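Home Tickets Knowledge Base Status Sign in

Filed under: Home Tasks / Soft Goods / Open

July, opened by Cyrill Egger

Ticket 900: Sofa tidy stalls at the pillow step

Site: Planddale
Task package: Fakir
Arm controller: Jerine

Summary
The job is to put the throw pillows back against the sofa cushions and leave the seat clear. A person does this in a few seconds without looking. Fakir gets through it sometimes. Of 26 attempts, 11 ended with the pillows where the task sheet wants them. The rest timed out or stopped on a grip fault.

9:10 a.m.
Restarted Jerine and reloaded the task. Joint check passed on both arms. First attempt stopped with "no grasp found" on the navy pillow. Same result on the next one.

9:45 a.m.
Raised the exposure on the wrist camera. The planner now outlines the navy pillow but merges it with the orange one if they touch. It tries to pick both as one object and the fingers close on the seam between them.

10:30 a.m.
Turned the blinds setting in the task profile from "evening" to "daylight". Fewer false edges on the gray cushions. Grip faults did not change.

11:20 a.m.
Cut closing force by a third. The fingers slide off. Put it back. At the old force the pillow folds, the width reading drops below the limit, and Jerine calls it a missed grasp even with fabric in the fingers. I think this is the main fault.

1:15 p.m.
Lowered the width limit to 2 mm. Better. Average time for a finished run is about four minutes, which is no use to anyone with a sofa.

Reply from Judside support
Please attach a room view and a wrist view. Also confirm whether the back cushions are marked as fixed in the object list.

Reply from Cyrill Egger
They were not marked. They are now. Views attached.

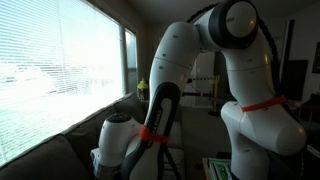

Room view first, then the wrist view with the navy and orange pillows.
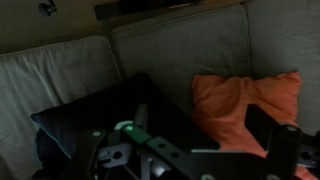 Ticket 900, page 2

Still open: the width limit is a workaround and will let real misses through on thin items like a folded throw. Judside to say whether Jerine can use motor current for the grasp check instead. Until then I would not list sofa tidy as a working chore for Planddale. Wiping the table and carrying cups can stay on the list.

Status: waiting on vendor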